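Merrick open day: a look behind the stand at Studotcombe

Studotcombe opened its ground to supporters in August, with gates from 9 in the morning and a short programme of tours before the friendly against Hedik in the afternoon. I went on the second tour, led by Digby Hoani, who played left back for the club and now looks after match days.

We began in the new Merrick Stand, which holds 800 and replaces the old covered terrace. The seats are closer to the touchline than before, and the view of the far goal is good from every row I tried. The front row will get wet in a west wind -- Digby admitted as much.

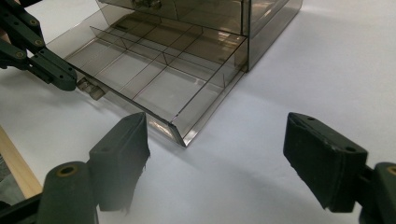
The home dressing room comes next on the route, then the kit room, which is smaller than I expected. Merle Kingi has run it for 5 seasons. She told us that spare studs used to live in biscuit tins and that finding a matching set before kick-off could take a good while. She prefers a see-through drawer split into compartments, like the smoky-brown one, and wants the same arrangement for armbands and whistles. Boots stay with the players.

The pitch was reseeded in the spring. Corey Pomare, the groundsman, let us walk the edge of it but no further.

Manager Alby Treloar took questions in the bar. He wants another centre half and would not be drawn on the Peltus Cup. Hedik won the friendly 1-0, with Quentin Collet hitting the bar late on for Studotcombe. Tea was reasonably priced, and parking is in the lower field.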